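Brurness Service Rifle & Pistol Forum > Matches > October team shoot, wind rules and the 4 man thing

Squadding is up for Nondport. 31 teams down, 175 shooters if you count reserves. Read before asking.

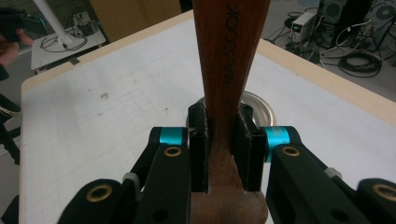 Start times and who shoots where

nondport_jt
Posted 7:12 am
Jirayu Tanasarn here, doing squadding again. First detail on the line 8.30, zeroing from 7.45. Teams of 4, one reserve allowed. Reserve can only come in between stages, not during. Pistol is on the short range after lunch. Send changes to me by message, not in here, I will miss them.

slingandmitt
Reserve between stages only? Last year it was any time with the RO's say so. When did that change

nondport_jt
Changed in spring. It's in the rules pdf, page 2.

slingandmitt
Read page 2. Says "normally". Normally isn't only.

oldbrurness
It was abused last year and everyone knows which team. Swapping a tired lad out halfway through the rapid is not on. Keep it.

kestrel80
Different question. Is the long stage still at the back firing point, and are we getting flags this time? Two flags for the whole range was daft, couldnt read a thing past halfway.

Thiện Doãn
Flags are sorted, we borrowed a set from Agbayani. Back firing point yes, unless fog. If fog we wait till 10, then it all moves forward and the long stage gets shot short.

kestrel80
Shot short with the same scoring? That hands it to the teams who cant shoot long

oldbrurness
Same for everybody though

kestrel80
Same distance for everybody, not the same match. We've practised at the back since July. I'd sooner drop the stage and score the rest.

Thiện Doãn
Dropping it loses 80 points off the total and then the pistol decides everything. Had that row two years ago. Not having it agian.

slingandmitt
tbh I'd be fine with pistol deciding it

kestrel80
You would, you're a pistol team

mudonmyboots
New to this, sorry. Do we mark our own targets or is there a butt party? And is it electronic scoring, someone said Codameo

nondport_jt
Every team gives one body for the butts, rota goes up at the gate. Codameo is for the results board only, paper targets as usual. Bring ear defenders for the butts as well, people forget.

mudonmyboots
Cheers. Slings allowed on the standing?

oldbrurness
Yes. No jackets with the stiff backs.

slingandmitt
Still want an answer on "normally" please

nondport_jt
Will ask the match director tonight and post it. Until then asume between stages only.

kestrel80
And the fog rule while you're asking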